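3,414 episodes and I still don't trust it

Deepika Ramasamy asked me last week how the navigation set was coming along, and I gave her the number, 3,414 episodes, and she was pleased. I was less pleased. I have been the one watching them.

For anyone new to this blog: we are teaching a small mobile robot to find its way through houses, and before it goes near a real one it learns from runs collected in simulation. Somebody drives, the software records what the robot sees and what the driver did, and the pile goes to the model. The pile is my job.

The pitch for doing it this way is that examples are almost free. I've come to think that's the trouble with it. When Anselmo Miranda was pushing the cart around the old Holroyd office by hand, every run cost him an afternoon, so he thought about which ones he wanted. Now Cleiton Godoy can do a batch before lunch, and the batch looks a lot like yesterday's batch. Of our episodes, 1,315 start in the same house and head down the same hallway. The start point was the default in Ilard and it never got changed.

Then there's the driving. All of it comes from 3 people, and we all take doorways the same way, dead center and a bit too fast. I asked Jailson Lopes where in the data the robot gets stuck beside a door and has to back out. He found 13 cases, and he'd deleted most of them from the training split as mistakes. I made him put them back.

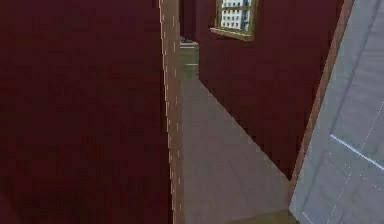 I'm also not sold on how plain these houses are. A wall is one flat color all the way up, and you get to the end of the hall without having to steer around a single shoe. Jailson says randomized textures will take care of it. Maybe so - I heard the same promise on the Nisura project, and what we got there was a model that could handle any wallpaper you liked and still clipped the door frame.

So no new batches until after 23rd April. I want the start points shuffled first, and I want Cleiton to record some bad approaches on purpose. Deepika won't like the count standing still.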